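Chapter 7
Household Waste and Where It Goes

Every home produces waste, and most of it leaves the building within a week. What happens next depends on the material, the local collection service and the price that recovered material will fetch. This chapter follows four common streams – metal, glass, paper and food scraps – from the kitchen to the sorting plant, and in some cases back to the store shelf.

We begin with metal. Aluminum is costly to make from ore, and melting down used aluminum takes far less energy. Drink cans are therefore among the most valuable items in a mixed collection, even though they make up a small part of its weight.

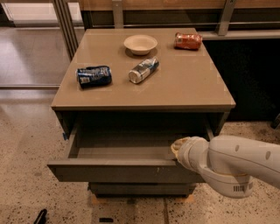

Value alone does not bring material back. In the town of Pridstead, a survey led by Petronella Ngcobo followed 323 households from May onward. Of these, 66 had no space indoors for a second bin, and most of that group put everything in the trash. Section 7.2 looks at the survey in detail and compares it with results from Wundlow, where the town pays a small deposit on each container returned.

Before reading on, review the terms "ore," "alloy" and "residue" from Chapter 6. You will also need the method for working out percentages by weight.

7.1 Collection

Waste can be collected mixed or separated. Mixed collection is simpler for the household – one bin, one truck – but moves the work of sorting to the plant.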